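Speaker notes: Budgeting for a first bench robot
Abenezer Negussie
Slot is after lunch, 20 minutes plus questions. Clicker is on the lectern. Handout has the cost sheet on the back.

Slide 1. Title

Say hello, say where I work. I look after equipment planning for a teaching and research workshop. We put in bench arms over two budget years and I wrote both requests. I'm not an engineer. I'm the person who gets the phone call when the cost centre goes over.

Ask for a show of hands: who has a quote in hand already? Who has been told to get one by July? Adjust the pace. If most have quotes, go quicker through slides 2 and 3.

Slide 2. What we asked for the first time

Our first request went in at 88 thousand dollars. It had two lines on it, arms and grippers. It was approved as written and it was the wrong request.

Left off: benches, controllers' rack space, power, network drops, spare fingers, cameras, freight, and anyone's time. We found the money, but we found it by pushing back a ventilation job, and the people waiting on that job still bring it up.

Pause here. Let them look at the two lines.

Slide 3. The 80/20 split

Rule I use now. Of the whole project budget, plan on no more than 80 per cent going to the catalogue items, meaning arm, gripper, controller, cameras. Hold 20 per cent for everything that sits around them. If the finance office wants the 20 itemised, itemise it. The cost sheet on the handout has the headings.

Someone will ask if the 20 is contingency. It isn't. Contingency is a separate line and your organisation will have its own rule for it. The 20 is for things you know you'll buy but can't price yet.

Slide 4. Getting comparable quotes

We went to three suppliers: Umton, Sirer and Pană. All three were decent to deal with. The quotes could not be laid side by side when they first came in. Umton priced the gripper with the arm. Sirer listed it as an accessory on page four. Pană quoted the gripper body and left the fingers off, because they assumed we'd print our own.

What we did second time round:
Sent every supplier the same one-page form.
Asked for the price of one replacement set of fingers, delivered.
Asked for the lead time on that set, in working days.
Asked what stops working when the software licence lapses.
Asked who pays freight if a unit goes back under warranty.

The last one is worth reading out twice. Return freight on an arm in its original crate costs more than people think, and you need somewhere to keep the crate.

Keep the crate. Say that.

Slide 5. Consumables

Fingers are a consumable. Put them under consumables, where they'll come out of operating money and not capital. In our first year we had them under capital and every replacement needed a capital variation form, signed by two people, one of whom was on long service leave.

Same goes for finger pads, cable ties, cable sleeve, bench covers, and the small wrist camera cables, which get bent every cycle and don't last.

Work out a yearly figure per station. Start with the supplier's number, run it for a term, then replace it with your own. Don't let anyone carry the supplier's number into year two.

Slide 6. People's time

Two cost lines that are always missing.

First, setup. Allow time for a technician to bolt down, level, cable, label and test each station. Write down the hours even if the technician is salaried and nobody is charging you. Your manager needs to see it, because those hours are coming out of something else.

Second, changeover. If the station is going to be used for more than one kind of work, someone has to strip it and set it up again. With ours that's a change of table cover and a change of backdrop as well as whatever is going on top. It's a short job. Do it several times a day and it's a part of somebody's position description.

Slide 7. Bench and surroundings

This is the slide people skip in their own planning, so slow down.

The arm needs a bench that doesn't move. We tried to reuse our old assembly benches and two of them rocked. Shimming them was fine for a month. Budget a proper bench per station, fixed to the floor if your floor allows it. Check with the building people before you order anchors.

Then the surface. We went with a fabric cover over the tabletop. Cheap, easy to swap, easy on the fingers when someone gets the height wrong. Buy spares with the first order so the colour matches.

Then what's behind the bench. If you have cameras on the arm, whatever they can see is part of the station. We use printed panels that stand behind the table: one has yellow lemons on a grid, another is gray and black diamonds on white. You want a few different ones. They crease, so put replacements on the consumables line too.

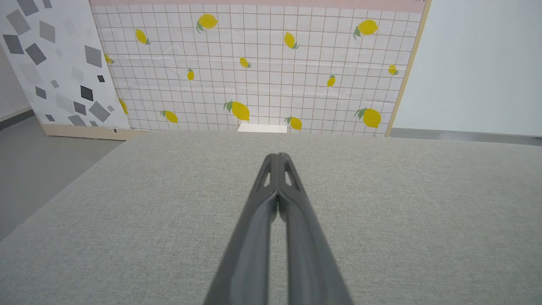 Storage for all of that needs a number beside it. Panels want to be kept upright and out of the walkway. We priced a rack from Fistus, decided it was too dear, built one ourselves, and by the time the labour was counted we'd have been better off with the Fistus one. I'd buy the rack.

Lighting goes in here as well. Get the station running under the lights you already have before you ask for new ones. If you do need them, it's an electrical job and it'll have its own lead time.

Slide 8. Staging the purchase

Buy one station first. Run it for long enough to fill in the cost sheet from your own records. Then order the rest.

The objection is always the volume discount. Ask the supplier to hold the price on the later units for a fixed period, in writing. Two of our three agreed to it. The third offered a smaller discount on the first unit, and that was acceptable too.

What one station taught us before we ordered more:
The reach we had specified was longer than we needed. The next size down was cheaper and took up less bench.
The door to the room was too narrow for the crate. We unpacked in the loading bay.
We needed an emergency stop on both sides of the bench.
Spare fingers were the part we ran out of.

If running late, drop the story about the door.

Slide 9. The cost sheet

Ask them to turn the handout over. Walk through it top to bottom, no more than a couple of minutes.

Catalogue items. One row each, with the quote number and the date it expires.
Bench and surroundings. Bench, fixings, covers, panels, rack, lights.
Services. Power, network, compressed air if your gripper uses it. Ours are electric so that row is blank on our copy.
Consumables, per station, per year.
Labour. Setup hours, changeover hours, training hours.
Software. Licence, renewal month, who gets the reminder email. Put a position title there and not a person's name.
End of life. What year it gets replaced, and who takes it away.

That last row was added by our auditors. I argued against it and lost, and I've since used it to get a replacement year agreed in advance.

Slide 10. Questions

Likely ones:

Lease or buy? We bought. Leasing suited our finance people less, as the term ran past the end of the project funding. Get both priced.

Second-hand? Arms maybe, if the controller is still supported. I wouldn't budget on second-hand grippers without a look at the fingers and a price for new ones.

Can I have the form we sent to suppliers? Yes. Leave an email address on the sheet by the door and I'll send it with the blank cost sheet.

Collect leftover handouts. Return the clicker to the desk.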